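Re: [office-moves] What to do with the old desktops
Mar 6, 2025

> We have 60 desktop towers to clear out of the Fuster Street
> building before the lease ends. The Corna office wants to know
> if it is worth selling them, or if we should just call a
> recycler. Most are Dells and a few are older than that. Does
> anyone have a rough idea of what is involved? Also, what do we
> do about the drives?

We went through this in September when we closed the second floor at Witkowska, so I can tell you how it went for us.

Start with the drives. Pull them all before anything leaves the building and write the serial number of each drive next to the asset tag of the machine it came out of. We skipped that on the first day and had to go back over a whole shelf. Our insurer wanted the list, and so did the auditor. Wiping them ourselves was too slow, so we paid to have them shredded and got a certificate for each batch.

On selling, we got two quotes. One buyer offered $800 for the lot and wanted us to deliver. The other was Rastex, who offered nearly $2000 but only for machines with the memory and power supply still in. They sent their own truck. The price dropped a little after they checked them over, mostly for missing side panels, so keep the panels with the towers if you can. Ours had been stacked in a different closet. 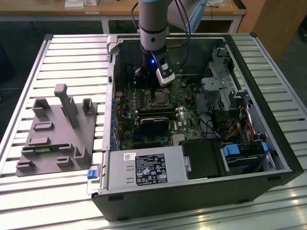

Monitors are a separate problem. Rastex would not take the old ones and the county drop-off has a limit of 6 per visit. We ended up making several trips. Keyboards and mice went in one box for scrap and it was not worth sorting them.

A few other things to check:

Ask whether the machines are leased. Two of ours were, and the leasing company wanted them back with the original power cords.

Get the asset tags off, or at least cover them. We had a call months later about a computer with our name on it.

Book the freight elevator early. The building would only give us mornings.

If you want the spreadsheet we used for the serial numbers, write to me off list and I will send it. It also has the wording we used for the pickup receipt, which your finance people will probably ask for.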